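From: Keith Horrocks
To: Lalel list
Date: 17 April 2019
Subject: Re: [Lalel] washing white cotton in hard water – going gray??

Quick one, am between things. Yes hard water will do it. Had the same trouble with whites for years before we moved up to Prarkix and it got worse there, not better. 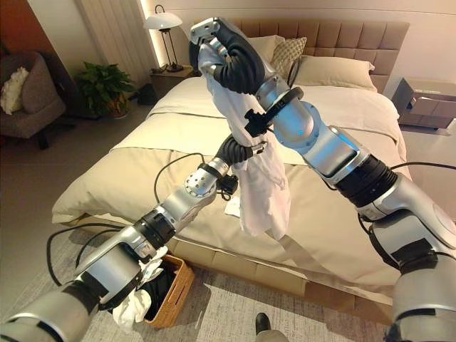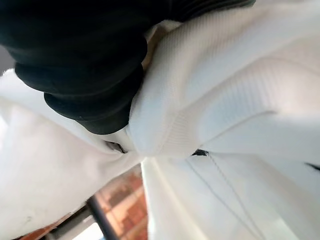
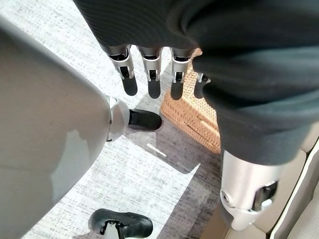 Top one: the white garment, over the bed.

Ok so to the question –

> I wash all our white cotton on warm with the normal amount of
> powder and every time it comes out a bit more gray. Towels
> are stiff as a board too. Doubled the powder, no change. Is it
> the machine? Neighbor says bleach. Don't want to wreck the
> good sheets.

Probably not the machine. Doubling the powder can make it worse, you get soap left in the cloth and it grabs the dirt. Stop doing that first.

What I do now:

Check your water number. Ours is 438 on the town sheet, which is awful. Anything high like that and plain powder is fighting the minerals instead of the dirt.

Washing soda in the drum, half a cup, before the clothes go in. Not baking soda, differnt stuff.

Strip soak for the gray ones. Tub of hot water, soda plus a little detergent, leave it till the water is cold, then a rinse cycle with nothing added. The water will be disgusting. Do it twice if you can stand it. Check the label first if there's any trim or elastic.

Skip the fabric softener on towels. White vinegar in the softener slot if you must. NEVER vinegar and bleach together, please, somebody on here did that last year.

Bleach – I'd leave it. If there is iron in the water it can turn things yellow and then you're stuck. Oxygen powder is gentler, I use the Drustine one, up to 11 scoops in a tub if it's the big tub. Yes the scoop is tiny.

Line dry if you get sun. Sheets over the hedge works fine, ask my mother.

As for a softener unit, we got a quote for 1103 plus fitting and I havent made my mind up. Anyone on the list have one? Does the salt get to be a pain? Also do you still run a hard tap for drinking or not bother.

Will dig out the soda amounts for front loaders later, they're on a card somewhere.

Keith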